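Plurkside Guest Rooms — progress report to the Villanueva Fund

12 shares 3 comments

Dear Vandana,

It hardly seems possible that March has come round again, and I'm sorry this reaches you a little later than I promised. We had families in both weekends and I kept putting the writing off until the house was quiet, and it never quite was! Anyway, I have a pot of tea and the door shut, so let me tell you how the guest rooms are getting along.

You'll remember that when your grant came through we had nine rooms at Plurkside for families with someone in the hospital at Kirkalthorpe, and that two of those were closed because of the damp along the back wall. Both are open again. The wall took longer than anyone wanted — the first builder went off to another job and Mesfin Kumsa had to find us a second — but the plaster is up and painted, and families have been sleeping in there since the week after the heating was turned back on.

The larger part of your money went on bedding, as we agreed. Afia Darko did the ordering through Nastero and got us a better price by taking 100 sets at once, so we now have enough to change every bed and still have a full cupboard for the weeks when the laundry van is late. She would like it noted that she was right about buying white. I argued for blue, on account of stains, but white can all go in one hot wash and I have admitted defeat.

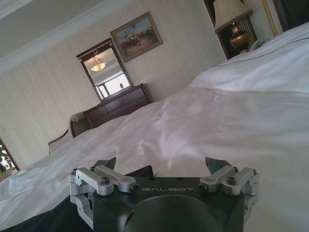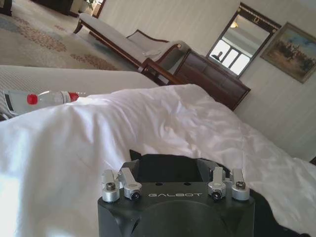
One of the bedrooms

We have also changed how we handle late arrivals, which was the thing you asked me about on the phone. Families used to have to reach us before nine in the evening, and of course hospitals don't work like that. Seidu and Aba Yakubu, who live two doors down, now hold a key between them and will let people in at any hour. One mother wrote to us afterward that the lamp being on in the hall at two in the morning was the first kind thing that had happened to her that day. I have kept her letter in the kitchen drawer and I read it when the boiler is being difficult.

On the money side, we have $300 left in the bedding line and I'd like your permission to move it over to mattress covers. Mesfin thinks 25 would see us through to the fall. The repair line is fully spent, and the receipts are in the envelope with this report, apart from the paint, which I am still chasing.

Two things haven't gone so well. The shared kitchen is too small on a busy Monday, when one lot of families is leaving and the next is coming in, and I don't have a good answer to it yet — Afia wants a second fridge in the passage, and I worry about the noise outside the end room. We also still need someone to cover the Friday laundry. If you know anyone near Kirkalthorpe with a strong back and a free morning, do send them our way.

Please come and see us when the weather turns. Aba has promised her ginger cake.

With warm thanks from all of us at Plurkside

Share this report 3 comments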